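Stallent fabric backdrop kit, two-metre version: review after a term of use

November

By the Stundutham Makes reviews desk

We use cookies to remember your settings and to see which pages are read. Accept all | Manage choices

I bought the Stallent kit in early spring to replace a roll of black paper. I photograph small things for a living, mostly pottery, jewellery and the odd pair of shoes, and I also lend my room to a school craft club for their end of term table. The paper had gone white along every crease and I was tired of buying it.

What you get in the box is a folded length of black fabric, a telescopic crossbar in three sections, two stands, 16 spring clips and a drawstring bag. There is a leaflet with one diagram on it. I put the kit up without looking at the leaflet the first time and got the crossbar the wrong way round. With the leaflet it took me 14 minutes, and these days it is quicker than that.

The stands

They are light. Fine on carpet, less good on a hard floor, where the feet slide if you lean on the bar. Each leg has a rubber cap, and one of mine came off in the second week and has been glued back on. The locking collars are plastic and need a firm twist. If you leave them at finger tight the bar will sink over an afternoon, slowly enough that you only notice when you compare the first picture with the last.

Maximum height is listed as two metres and I measured a little under that with the legs spread properly. For table work this makes no difference. For people it would. I tried a head and shoulders portrait with the sitter on a stool and had to crop tightly to lose the bar.

I use the stands less than I thought I would. Most of the time I pin or clip the fabric to whatever is already there and leave them in the bag.

The fabric

It is a plain woven cotton type, matt, with no shine that I have been able to find from any angle. That is the main thing I was paying for. The cheap polyester sheet I tried before this one went grey under a side light and showed every thread. With the Stallent cloth I can put a lamp at forty-five degrees and still get a proper dark background without much work afterwards.

It creases badly. It comes folded into a square about the size of a tea towel and those fold lines were still there a month later. Steaming gets most of them out. Ironing works better but you need a big table and a good deal of patience, and it picks up fluff from the ironing board cover. I now keep it rolled round a cardboard tube from a carpet shop, and it has been much better for it.

It also attracts everything. Dust, hair, flour from the kitchen, bits of foam and glitter from the craft club. Keep a lint roller next to it. I get through a roll of sticky sheets a month.

Washing: the label says cool wash, on its own. I did that twice. The first time the water ran out dark, so I would take "on its own" seriously. The second time it was nearly clear. There was some shrinkage along the length, enough that one hem no longer sits quite straight, but the colour has held up.

The clips

These are small, with a narrow jaw. They hold a single layer well. If you double the fabric over for extra darkness they tend to ping off, usually at one in the morning when the room is quiet. I bought a bag of larger clips from the Pal hardware range and use those at the ends, where the weight is, with the Stallent ones in between.

My advice is to use more clips than seems sensible. With four or five along the top you get deep swags. With a clip every hand's width it hangs much flatter, and what folds are left can be pulled out from below with a bit of tape or a weight in the hem.

Using it for a display

The craft club wanted a dark background for cut-out letters and models, and I was doubtful that the cloth would cope with things being stuck to it. It does, within limits. Light foam and card will stay up with dressmaking pins. Double-sided tape holds for a day or so and then lets go at the corners. Anything heavier drags the fabric forward and you see it straight away.
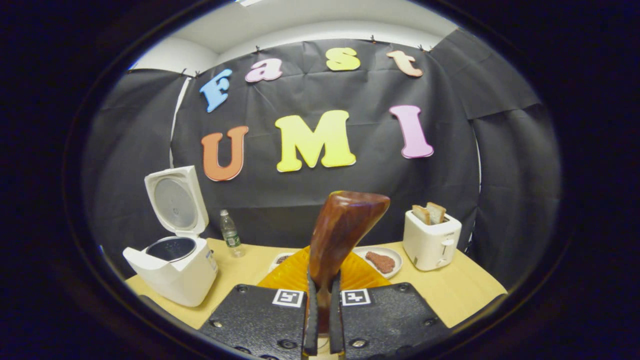
Colour is where black cloth earns its keep. Pale shades that vanish on a white wall are easy to read from the back of the room, and you don't need a big budget to get a strong result. Do pin from the middle outwards, and step back often, as it is very easy to end up with a line that climbs.

Pin holes close up if you rub them with a thumbnail. Tape residue is harder to shift. I had some success with a warm damp cloth, and a faint patch remains near one edge that I keep turned to the back.

How it compares

I borrowed the Skullulness backdrop for a fortnight. It is heavier, closer to a velvet, and it is darker. It hangs beautifully and hardly creases. It also costs a good deal more, doesn't come with stands, and takes up half a cupboard. If I were shooting jewellery every day I would pay for it. For mixed use, with children's paint nearby, I would not.

Verdict

Good cloth, passable stands, too few clips. I would buy the fabric again on its own if Stallent sold it that way, which at present they don't. Replacement collars can be ordered as spares, and mine arrived in a plain envelope without instructions.

Join our 3,000 newsletter readers. One email a month, unsubscribe whenever you like.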